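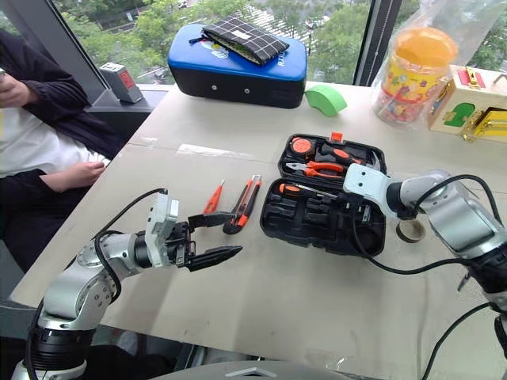

The two arms at the toolbox, Talliswood workshop

Home | Visits | Builds | Links

July – by M. Tkachenko

The Talliswood shared workshop is on the upper floor of an old dairy office in Stellinthorpe, 16 minutes on foot from the station. It opens to visitors one afternoon a month. I went over from Ilten on the 22 bus and was there by two.

The build I had come for is a two-armed machine that is meant to put hand tools back in their case. The members have given it 44 evenings so far. It works at a white table by the window, over a black plastic toolbox with moulded compartments. A tape measure, pliers and screwdrivers were in the box, and a utility knife was out on the table in front of the left gripper.

Pliers are the easy ones, I was told. Thin handles are harder – the fingers close above them or push them along the table. The cables still hang outside the arms, and tidying them is the next job on the list.

Parts are paid for out of membership, at 60 pounds a year. Tea is extra. Parking is poor, so take the bus if you can. The next open afternoon will include the lathe room, which was shut when I called.

Contact | Copyright Talliswood Workshop Notes | Back to top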